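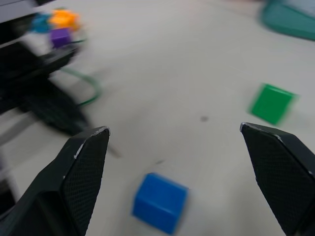

4. Winding a Ball and Casting On

Print this page | E-mail this page

The Trerwood table winder takes hanks up to 111 grams. Heavier hanks should be split in two before winding.

4.1 Clamp the winder to the edge of a table and tighten the screw by hand.

4.2 Open the hank and place it over the swift. Cut the ties last.

4.3 Thread the yarn end through the wire guide and catch it in the notch at the top of the cone.

4.4 Turn the crank slowly. Stop if the yarn pulls tight — it has usually caught under a loop on the swift.

CAUTION: Do not oil the gears. Oil will work its way up the cone and stain the yarn.

4.5 Lift the ball off and leave it overnight before you measure gauge. Wool wound under tension will knit up small.

4.6 For the Furkden shawl, cast on 49 stitches with the larger needle. Place a marker after stitch 25, which is the center stitch.

NOTE: One ball gives nearly 90 rows in the worsted weight. Superwash yarns may run short.

Print this page | E-mail this page

Comments (3)

purlside: Step 4.3 fixed it for me. I had been tying the end on.

hollow_lane: Does the clamp fit a table with a rounded edge? Mine slides.

mttnwool: @hollow_lane a scrap of felt under the clamp works on mine. Wish it took bigger hanks though, the Ostrowski winder I had before did.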